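## 4. Opening the tower and changing the processor

Use this section with the older desktop towers that come in through the Munis scheme. Section 3 (checking in and labelling) must be finished first. If the machine has no job sheet, go back and write one.

You will need:

- a cross-head screwdriver, medium
- lint-free cloths and cleaning fluid
- thermal paste
- a wrist strap
- a lidded tray for the processor
- a small pot for screws

### 4.1 Laying the tower down

1. Shut the machine down and switch it off at the wall. Pull out the mains lead, then everything else plugged into the back.
2. Hold the power button in for a few seconds.
3. Lay the tower on its side on the bench with the removable panel facing up.
4. Release the panel, slide it back and lift it off. Stand it against the wall behind you, never on the bench.
5. Put on the wrist strap and clip the other end to bare metal on the chassis.

**Caution:** The inside edges of the case are thin pressed steel and some of them are sharp. Keep your sleeves clear of them, and don't reach under the drive bay by feel.

### 4.2 Clearing the way to the socket

1. Look at how the cables run before you move any of them. Make a quick sketch on the back of the job sheet if it helps.
2. Unplug the fan lead from the board. Pull on the plug, not on the wires.
3. Undo the heatsink screws a little at a time, working diagonally, until all of them are free.
4. Twist the heatsink very slightly to break the grip of the old paste, then lift it straight up.
5. Put the heatsink upside down on a cloth.
6. Ease the cable bundle away from the board so that nothing lies across the socket. The drive cables can stay connected if they have enough slack.

Small parts should be held in two hands while you are near the open case. A screw or a clip dropped on the board is easy to lose under the cables, and the machine must not be powered up until it has been found.
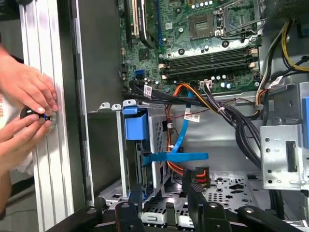

Do I have to take the memory out before I change the processor?

Leave it where it is unless the job sheet asks for a memory change as well. The retaining frame on the socket opens without touching it, and every module you take out is another one to seat again and test.

### 4.3 Taking out the old processor

1. Wipe the old paste off the top of the processor before you open the socket. Once the socket is open, no cloth should go near it.
2. Press the lever down and slightly outwards, then let it rise under control.
3. Lift the metal frame until it stands clear.
4. Take the processor by two opposite edges and lift it straight up. Don't slide it.
5. Place it in the tray and close the lid. Write the job number on the lid.

**Caution:** Do not touch the contacts in the socket or on the underside of the processor. Bent contacts can't be put right at the bench. If you see any, stop, write SOCKET on the job sheet and pass the machine to Maksym Hnatiuk.

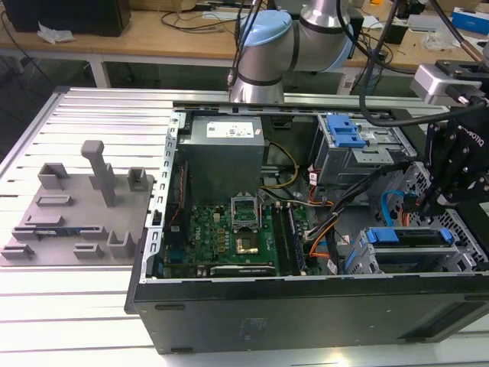

**Irnell, 2/13/18**

*Changes to 4.4 and 4.5, agreed with Hryhorii Savchuk. These steps replace the ones on page 87 of the January printing. Please take the old page out of the ring binder -- there are still two versions going about in the back workshop.*

### 4.4 Fitting the replacement

1. Check the part number on the replacement against the job sheet. If they differ, don't fit it, even if it looks the same size.
2. Find the alignment marks on the processor and match them to the socket.
3. Lower the processor straight down. It should sit flat under its own weight. Do not press on it.
4. If it rocks, lift it out and check which way round it is.
5. Close the metal frame over it.
6. Bring the lever down and hook it under its catch. Some resistance is normal at this point. If the lever needs real force, open it again and go back to step 2.

**Note:** Put nothing down inside the case while you work, including the tray lid. Ximena Sepúlveda found one wedged beside a drive bay in machine 256 after it had been closed up and shelved.

Processors waiting to be fitted stay in their trays until the socket is open and checked. The same goes for the one you have just removed, which needs to be in its tray with the lid shut before the new one is picked up. 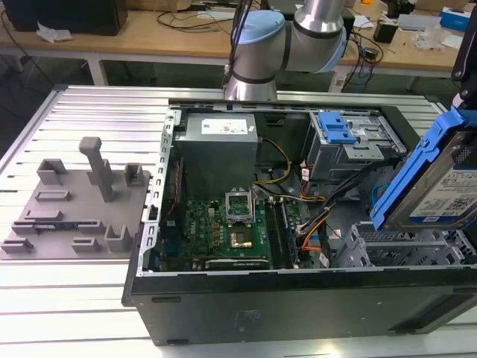

Spare trays are kept with the Jostus paste tubes on the shelf under the window. Take a clean one each time, and put used ones in the box marked Wash.

### 4.5 Paste, heatsink and closing up

1. Clean the base of the heatsink until the cloth comes away unmarked.
2. Put a small dot of paste in the middle of the processor. Don't spread it.
3. Set the heatsink straight down on its fixings and start every screw by hand before tightening any of them.
4. Tighten diagonally, a turn at a time. Stop when the screws stop.
5. Plug the fan lead back in.
6. Put the cables back along the route they had before, clear of the fan blades.
7. Count the screws in the pot.
8. Unclip the wrist strap, slide the panel on and stand the tower up.

Leave the machine on test for 14 minutes with the set-up screen showing. If it cuts out during that time, switch off at the wall and refit the heatsink with fresh paste -- don't just tighten it further.

Record the result on sheet 278 and put the machine on the Zinchenko rack for section 5 (drives and wiping).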